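유지보수 회의록: 수납장 작업 셀(양팔 로봇 1대)

- 일자: 2025년 4월 9일
- 장소: Sisten 2층 회의실
- 참석: Sisten 설비팀, Drolter 기술지원
- 안건: 왼손 조정, 파일 잡는 힘, 손목 점검, 다음 점검 일정

지난 회의에서 정한 대로, 로봇을 수납장 앞에 세우고 문 열기와 파일 꺼내기를 다시 확인하였습니다. 이번 회의에서는 그 결과를 가지고 설정값을 결정하였습니다.

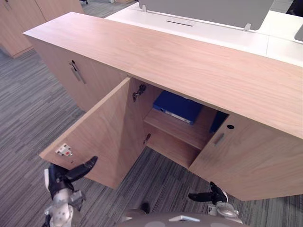
*작성: Sisten 설비팀 서기 / 검토: Drolter 기술지원*

**1. 로봇의 위치와 문 열기**

수납장과 로봇 사이의 거리는 70 cm로 고정합니다. 먼저 쓰던 77 cm에서는 왼팔이 너무 많이 펴지고, 문 아래쪽 모서리에서 손가락이 미끄러지는 경우가 있었습니다. 거리를 바꾼 후에 12회 반복하였고, 미끄러짐은 기록되지 않았습니다.

Drolter 쪽에서는 수납장의 위치도 같이 표시해 달라고 요청하였습니다. 청소할 때 수납장이 조금 움직이면 저장한 자세가 맞지 않기 때문입니다. 카펫에는 테이프가 잘 붙지 않으므로 다른 방법을 설비팀이 찾기로 하였습니다.

**2. 파일을 잡는 힘**

오른손의 잡는 힘은 4단계로 내립니다. 그 위의 단계에서는 얇은 플라스틱 파일의 모서리가 눌려서 자국이 남았습니다. 파일의 한쪽 끝만 잡고 들면 반대쪽이 아래로 처질 수 있으므로, 선반에서 나온 다음 바로 팔을 돌리지 않고
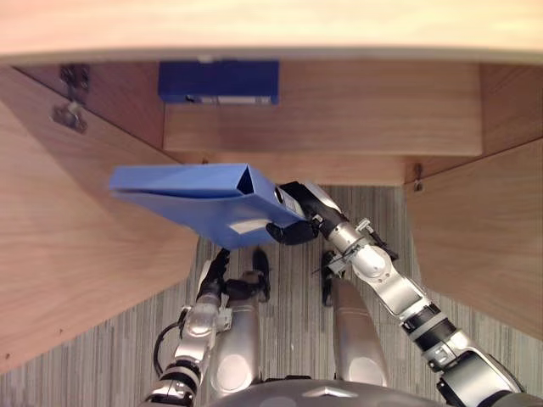

잠시 멈추는 동작을 넣습니다. 멈추는 시간은 Drolter가 제어 프로그램에서 조정하고, 변경한 값을 설비 일지에 적습니다. 두꺼운 바인더는 이번 설정에 포함하지 않습니다. 무게가 다르므로 따로 시험해야 한다는 의견이 있었고, 모두 동의하였습니다.

**3. 손가락과 손목 점검**

손가락이 연결되는 부분의 나사는 매주 한 번 확인합니다. 조임 공구는 Koutsoukos 세트를 계속 사용합니다. 손가락 표면은 마른 천으로만 닦고, 세정제를 쓰지 않습니다. 손목 카메라의 렌즈도 같은 날에 닦습니다.

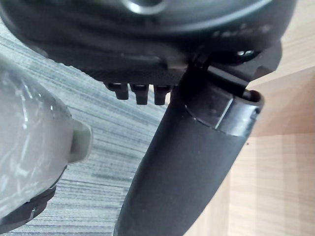
*그림 3. 검은색 손가락과 하우징의 연결부*

예비 손가락은 Dritard에 주문하였으나 아직 도착하지 않았습니다. 납기는 5월로 연락을 받았습니다. 도착할 때까지는 지금의 손가락을 교체하지 않고 사용합니다. 마모가 보이면 작업을 중지하고 Drolter에 먼저 연락합니다.

**4. 팔의 케이블**

팔 바깥쪽의 케이블은 여유 길이를 줄이지 않습니다. 짧게 묶으면 팔을 위로 들 때 당겨지는 문제가 전에 있었습니다. 다만 동작을 시작하기 전에 케이블이 문이나 손잡이에 걸리지 않는지 눈으로 확인해야 합니다. 이 항목을 시작 전 점검표에 추가합니다.

**5. 질의**
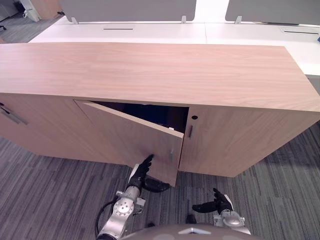
질문: 비상정지 후에 다시 시작할 때, 원점 설정을 매번 해야 합니까?

답변: 전원이 유지되었으면 원점 설정은 필요 없고, 양팔을 대기 자세로 보낸 다음에 시작하면 됩니다. 전원이 꺼졌으면 원점 설정부터 다시 합니다.

**6. 담당**

- 수납장 위치 표시 방법: Sisten 설비팀
- 멈춤 시간 조정, 설정값 백업: Drolter
- 시작 전 점검표 수정: Sisten 설비팀
- 예비 손가락 납기 재확인: Sisten 구매 담당

다음 회의는 예비 손가락이 도착한 후에 합니다. 날짜는 메일로 알려 드리겠습니다.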